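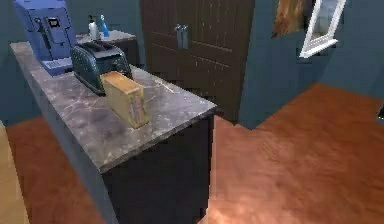
Coffee first, crafts second.

Odley Wreath Wrap Burlap Ribbon
Item 3683
Color: Oatmeal, also in Barn Red, Moss and Slate

We have carried a lot of burlap over the years and this is the one we keep taking home ourselves. It's woven a little tighter than the usual craft roll, so it still has that rough, homey look but doesn't fall to pieces the second you put scissors to it. And it's soft enough to roll into roses without your fingertips hating you by the fourth one!

Each roll is 31 yards long and 5 inches wide, with a thin wire along both edges. That wire is what makes the loops on a bubble wreath stand up and stay up. You can scrunch it, flatten it, change your mind and fluff it right back out again. One roll covers a 14 inch wire wreath form with plenty left over for a bow (or a second, smaller wreath, if you pull your loops a bit shorter than we do).

What people make with it

Door wreaths, obviously. But also table runners, chair sashes, mason jar wraps, pumpkin stems in October, garland for the mantel, and the sweetest little gift toppers. Moss is lovely for spring with some fabric tulips tucked in. Barn Red goes from Christmas to Valentine's to the Fourth of July if you swap the trim, and we are all for a wreath that works more than one holiday.

Working with it

Cut with sharp scissors, and use old ones for the wire so you don't ruin your good pair. Low temp hot glue holds well. High temp also works, but it comes right through the weave, so keep your fingers out from behind it. Fabric glue is fine for felt letters and small flowers if you let it sit overnight.

It does shed a little when cut. A lint roller takes care of most of it. A thin line of Primomov Fray Stop along the cut end keeps the threads where they belong, and it dries clear.

For roses, cut a strip 18 inches long, pull the wire out of both sides, fold the strip in half the long way and roll, twisting the folded edge outward every turn or so. Glue the tail underneath.

Please don't wash it. Spot clean with a barely damp cloth. The dyed colors will fade in full sun after a season or so, though Oatmeal just gets a bit paler and we sort of like it that way.

Details

Fiber: natural jute
Edge: wired, removable
Width: 5 inches
Length: 31 yards
Core: cardboard

Goes well with

Sundaram wool felt sheets, pack of 12
Plundititz wire wreath form, 14 inch
Primomov Fray Stop, 2 ounce bottle

Stock note, 6 May 2024: Slate is back! Moss is down to the last few rolls and the next batch will be a slightly darker green, so order enough for your whole project if you need it to match.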